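Drendance Neighbourhood Quilters - minutes of the general meeting, 7 February 2020
Held in the supper room, Prastach Hall 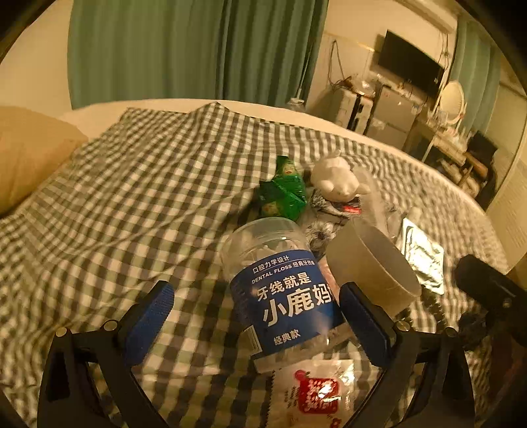
The chair opened the meeting and welcomed everyone back after the break. Great to see such a full room! Apologies were taken as read. Minutes of the previous meeting accepted with one correction (the batting order was for queen size, not king).

Raffle and finances
The spring raffle brought in $725, our best ever, and everybody was thrilled. After hall hire and the new ironing boards we have $241 in the working account. Agreed to keep $100 aside for thread and needles for beginners.

June show
Lots of excitement about this one. The theme is Colours of the Coast, and the Sanna group have asked to hang their work alongside ours - a lovely idea, carried with no one against. Entry forms to go out with the next newsletter. Members with larger pieces, please give us the finished measurements early so we can plan the racks. There was a long talk about whether hand and machine quilting should be judged separately. Left for next meeting.

Beginners' mornings
Still going beautifully. The log cabin blocks are finished and the group is keen to try flying geese next. We could do with 2 more cutting mats, and rotary cutters if anyone has spares in the cupboard at home.

Clasumier trip
The bus is booked for the fabric warehouse at Clasumier. Bring your own lunch, a hat and a list (or you will come home with far too much, as we did last time!). Seats to be paid for by the end of the month.

Other business
The urn is leaking again. A member offered to look at the tap. Fat quarter swap to be held at morning tea next time - florals and checks especially welcome.

Meeting closed at noon, followed by show and tell.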